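We use cookies to keep this site working. Accept | Manage settings

Plan Less, Check More

By Denise Yeoman
24 September 2021

Most teams I talk to still spend their effort on the motion planner. They want shorter paths and faster solves. I think that work is mostly done, and the money should go to the dull code that checks whether the world still matches the plan.

At Plavero we run our kitchen tasks in simulation before anything touches the arm in Atedham. A planner call on a crowded counter returns quickly enough for us.

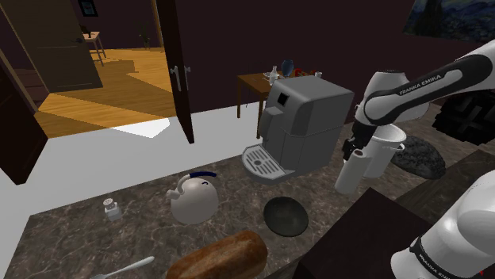
What fails is the step after. The planner assumes the gripper holds the object at the pose it was given. If the object has tilted by a few degrees, every collision check from then on uses the wrong shape. In our last batch of 40 failed runs, only 7 were planning failures. The rest traced back to stale state.

The fix is plain. Check the grasp pose again after each lift, and refuse to move if it has drifted. We added this to Dimine, our task runner, in 12 days. It slows each run a little - I can live with that.
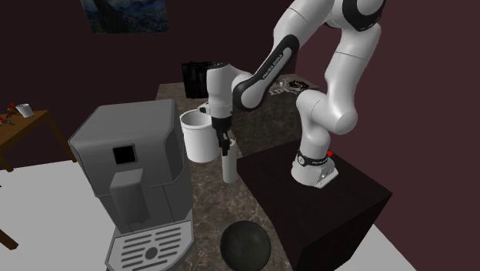 Some people say a learned policy makes all this unnecessary. Maybe it will. Until then I want a log line that tells me which assumption broke, and I would trade a better planner for it.

Comments (2)

heydari_fan: Did you try this with clear glass? Our pose estimates are useless there.

R. in controls: Agree on the logs. We lost most of November to a stale transform.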